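Kilside gas plant comment period – what are people sending in?
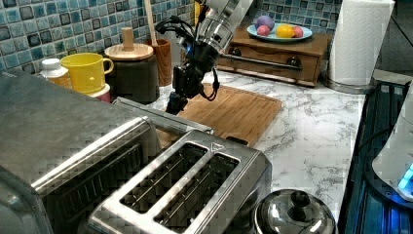 Cutting board and toaster oven on the counter.

ridgeline_dot
Comments on the Kilside expansion close at the end of June. For those who haven't followed it, Turkitz wants to add a second compressor unit at the Kilside station and run a new line out toward Marsden. The filing is long and most of it is engineering tables. The parts that matter to people living here are the air permit, the creek crossings and the section on household gas demand. I'd like to get a list going of what each person is covering so we don't all send the same letter.

I'm taking the demand section. Our house is all electric now, kitchen included, and the projection assumes every home in Marsden stays on gas through the life of the pipe.

marshgrass
I can do the creek crossings. There are 3 of them and two are above the water intake. The filing says open trench for all of them. Other companies drill under the bed, and I don't see any explanation of why that was ruled out here.

bolt_and_nut
I'll probably get yelled at, but I'm going to write in support, or at least not against. The old unit at Kilside is loud and leaks. A new one would be cleaner. If the application gets turned down they keep running the old one and we keep smelling it.

ridgeline_dot
Where does it say the old unit gets retired? I read it as both running.

bolt_and_nut
Page 92. "Existing unit to be placed in standby service."

ridgeline_dot
Standby isn't retired. They can bring it back whenever the pressure drops, and there's no limit on hours in the draft permit. I looked.

bolt_and_nut
Fair, I didn't check the permit. Then the thing to ask for is an hours limit. That seems more likely to get somewhere than telling them to cancel the whole project.

tamarack2
Asking for an hours limit means accepting the new line. Once that pipe is in the ground it will be there for decades and the rest of us pay it off through our bills. I'm asking for denial and nothing else.

marshgrass
You can ask for both in one letter. Say you want it denied, then say what conditions should apply if it isn't. I did that on the Temilus landfill gas permit and they did adopt one of the conditions, the one on flare monitoring.

tamarack2
And Temilus got built.

marshgrass
It did. It also has monitors on it.

quietcove
Question from someone who has never done this. Does a short letter count? I work nights and I'm not going to read the whole filing. My kid has asthma and we're less than a mile from the station. That's really all I have to say.

ridgeline_dot
Yes, send it. Put the docket number at the top and say how far you live from the station. The agency has to log every letter.

bolt_and_nut
Agree with that. The form letters get lumped together. The landfill one got more than 1,000 of the same email and they were answered in a single paragraph.

hobbs_lane
Has anyone looked at the jobs number? Turkitz says 70 at the meeting and on the mailer. In the filing it's 70 during construction and then no permanent positions are listed. I worked pipeline for years and I have nothing against the work, but most of that crew will come from out of state and be gone by the first winter.

tamarack2
Please put that in a letter, hobbs. It means more coming from you.

hobbs_lane
I might. I'm still not sure I'm against it. My mother heats with gas and her furnace isn't that old – she can't just swap it out. A lot of folks in Marsden are in the same spot and I don't see that talked about much here.

ridgeline_dot
The existing line already serves Marsden and it isn't going away. The new one is for added volume. But I take the point about cost, and I'll add something on help for people who want to switch.

So far:
Demand section – me
Creek crossings – marshgrass
Hours limit on the old unit – bolt_and_nut
Jobs – hobbs_lane, maybe
Air permit – open

quietcove
I can't do the air permit but I sent mine just now. The upload page timed out once, so save your text somewhere first.

marshgrass
I'll read the air tables after I finish the crossings if no one else picks them up. Does anybody have the older emissions reports for Kilside? The link on the agency page goes to the wrong station.

bolt_and_nut
I have them on paper. I'll scan them tonight.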